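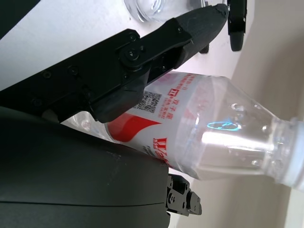 Water bottle, white cap.

The Sartori disc finally has a proper release date on the Flikside store page (June), and the listing has been updated with a technical specification, so I can stop speculating and write down what is in it.

For anyone new to this blog: Sartori is the low-budget science fiction film set on a decommissioned relay station, shot mostly in one building outside Brurbridge and finished on very little money. It had a short theatrical run, then went to streaming in a version that was visibly compressed. I saw it in the theatre once and have watched the stream twice. My interest in the disc is mainly the picture and the sound, and to a lesser extent the second cut.

The set is two discs. The first holds the theatrical cut with a stereo track and a 5.1 track. The second holds the longer cut, five deleted scenes and a making-of. The longer cut adds 7 minutes, most of them in the middle act. Both cuts are encoded separately. Flikside has used seamless branching on earlier releases and it caused a pause at the branch points on older players, mine included, so separate encodes are the better choice even at the cost of disc space.

Aspect ratio is listed as 2.39:1. The stream was cropped to fill a 16:9 screen, which damaged the corridor sequences badly. Those shots are composed with the lead at the extreme left and the bulkhead door at the extreme right, and the distance between them shrinks from one visit to the next. In the cropped version one or the other is missing, and the viewer has no way of knowing the corridor is getting shorter. I have read several complaints that the corridor scenes are repetitive. On the stream they are.

Grain is the other matter. The film was shot digitally and the grain was added in the grade, heavier in the station interiors and almost absent in the scenes on the surface. On the stream the grain turned into blocks in any shot below a certain light level, particularly the grey-on-grey of the storage bay. A disc bit rate should handle this without difficulty. I will check the storage bay first, then the long dissolve before the title card, then the candle shot. If those three hold up, the remainder of the film should be fine.

The sound mix deserves more attention than it got. The station has a constant low hum, pitched slightly differently in each room, and the pitch of the hum is the only indication of which version of the station we are in during the second half. The theatrical mix put it in the surrounds. The streaming version folded everything down to stereo and the hum went under the dialogue, where it is nearly inaudible on television speakers. With the 5.1 track restored, the second half ought to be considerably easier to follow. I would suggest headphones for anyone without surrounds, and the stereo track in that case, as some players do a poor job of downmixing.

On the longer cut I have mixed feelings. The additions, going by the chapter list, are the complete radio exchange, a second inspection of the airlock and a scene in the galley. The radio exchange was trimmed for the theatre so that the voice at the other end never finishes a sentence. That was a good trim. The ambiguity over whether the relay is transmitting or only receiving depends on it, and I am not convinced the film survives an answer. The airlock inspection is more promising. In the theatrical cut the lead refers to a seal being replaced that we never see replaced, and I had put this down as an error in continuity.

The making-of runs under half an hour. According to the listing it covers the construction of the station set and the model work. The exterior of the station is a physical model photographed against black, with a moving light for the sun, and the shadows across the antenna array are the most convincing thing in the film. I would have preferred a full documentary on the model alone. There is no commentary on either cut. I had hoped for one from the sound department.

Comparison with Tornorau is unavoidable, since Flikside put that one out as well and the two films share a premise: one person, an isolated facility, a duplicate log. Tornorau explains its duplicate in a speech lasting 10 minutes and then has little to do. Sartori leaves its explanation in the production design, in the numbering on the doors, and can be rewatched for that reason. The Tornorau disc was technically good apart from subtitles that were out of sync in the last reel, a fault never corrected in later pressings. I hope somebody has checked the subtitles this time.

Packaging is a standard case with a reversible sleeve. The outer side uses the streaming artwork, with the orange planet that does not appear in the film. The inner side has the theatrical poster. Mine will be reversed on arrival.

Region coding is not stated. The previous Flikside titles were all region-free, whatever the back of the case said, but I would wait for confirmation before ordering from overseas. Shipping has also gone up. Two discs ordered together cost the same to post as one, so I have added the reissue of Tornorau to the order in case the subtitles have been fixed, and will report on both when the parcel turns up.

Update: the store page now lists the longer cut as stereo only. I have written to ask whether this is a typo. If it is correct, the theatrical cut is the one to watch, and the colour-coded chapter guide I was preparing for the hum will cover that version alone.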